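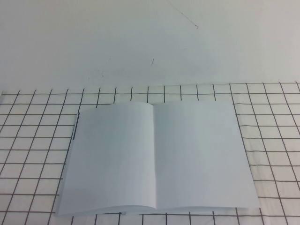 Unit 2: Surfaces, Squares and Straight Lines

Home | Units | Reading | Workshop Hours

Notes by Hilkka Vainio for the Plarndale evening course in drawing and layout

A grid on a table is the cheapest perspective teacher available, and it never asks for a raise. The squares near you look large. The ones by the wall look squat. You know perfectly well they were all meant to be the same, and your hand will draw them that way unless you stop it.

Terms for this unit

Foreshortening: the rows seem to get shorter as they go back. Most first drawings shorten them too little, then panic and squeeze the last few rows together.

Convergence: lines running away from you lean toward each other. On the left they lean one way, on the right the other. If all of yours lean the same way, you have moved your chair, or your head, or both.

Back edge: where the table meets the wall. White against white gives you very little to hold on to, so take the first black line as your guide. Check its slope before you rule it. "Nearly level" is a slope.

Cloth or board?

Printed cloth has opinions. Any wrinkle makes a line waver, and students then face a moral choice between drawing the line they see and the line they paid for. Draw the one you see. A slight waver tells the viewer more about the surface than ten minutes of shading. Nattawut Tanasarn irons his cloth before class. His drawings are very clean and a little frightening.

The wall

Matte white paint is rarely plain white. Look for where it cools toward blue-gray and where it brightens. Scratches and smudges may go in, lightly. A hair-thin scratch drawn with a soft pencil becomes a crack in the building.

Exercise

Draw a gridded tabletop and the wall behind it from a seated position. Allow 40 minutes, with no ruler for the first half. Leave the table bare of fruit. Fruit comes in October, and you will be sick of it by the end.

Bring to the next class: one hard pencil, one soft, an eraser you trust.

Related units
Unit 1: Holding the Pencil Like You Mean It
Unit 3: Boxes, Mostly Crooked
Unit 4: Cloth Over Things

Plarndale Drawing Course | Contact the office | Back to top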